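Cendton Library Opens Study Hall to Evening Users

The Cendton Public Library has extended the hours of its ground-floor study hall and opened the room to residents who do not hold a library card. The change took effect in February and applies to the study hall only. The lending desk, the children's section and the newspaper room keep their present hours.

Under the new schedule the study hall closes at 9 p.m. on weekdays, two hours later than before. Entry is from the Szalai Street side after the main doors are locked at 7 p.m. Visitors sign in at the desk inside the side entrance and may stay until closing. Children under 12 must be accompanied by an adult during the evening hours.

The library reviewed its opening times last year after a survey of students and working adults in the district. Most of those who answered asked for a quiet place to read or work after the end of the business day. Several noted that the nearest alternative, the reading room at Rosteo College, is closed to the public during examination periods. The longer hours will remain in place through the end of the school year, when the library will decide whether to make them permanent.

The study hall seats up to 40 people. Seats are not assigned and cannot be held for others. Group work is permitted in the two side rooms, which may be reserved at the desk for one session per day. Food is not allowed in any part of the hall. Drinks must be in closed containers.
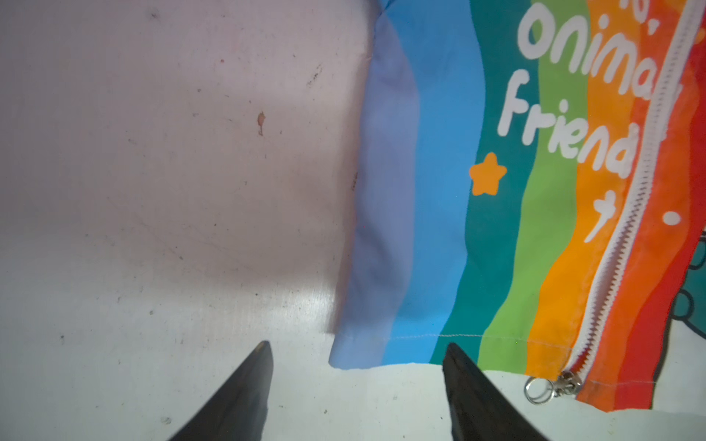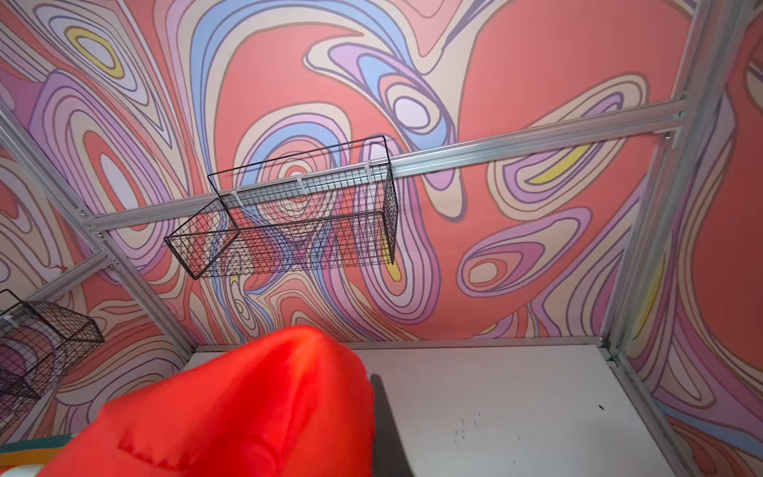 The library has also published its plan for the care and replacement of furniture in public rooms over the coming year. Chairs will be dealt with first, as a number of them have loose joints and have already been taken out of use. Work surfaces will be cleaned or refinished wherever possible and replaced only when damage goes deeper than the finish. Small dark marks and scuffs on a white tabletop, such as those seen in both photographs, fall under routine cleaning and will not by themselves lead to a replacement. Deep cuts, lifted edges and unsteady legs should be reported to the desk so that the item can be inspected.

The furniture work has been awarded to Wukix, a repair firm based in Cendton, following a call for bids. Repairs will be carried out in the mornings before opening. The library does not expect to close the study hall at any point, although one of the side rooms may be out of service for short periods. Notice of such closures will be posted at both entrances and on the library's website.

Funding for the evening hours comes from the library's regular operating budget. No fee will be charged for use of the study hall, and the price of printing and copying is unchanged. Visitors without a card may use the wireless network by asking for a day code when they sign in. Borrowing books and using the library's desktop computers still require a valid card, which residents may obtain free of charge with proof of address.

Bus line 43 stops across from the Szalai Street entrance and runs until after closing time. Bicycle racks are available in the rear courtyard, but the courtyard gate is locked at 7 p.m. and bicycles left there after that time cannot be collected until the following morning. Evening visitors are asked to use the racks on the street instead.

Comments on the new hours may be left in writing at the lending desk or sent through the contact form on the library's website. They will be taken into account when the schedule is reviewed at the end of the school year.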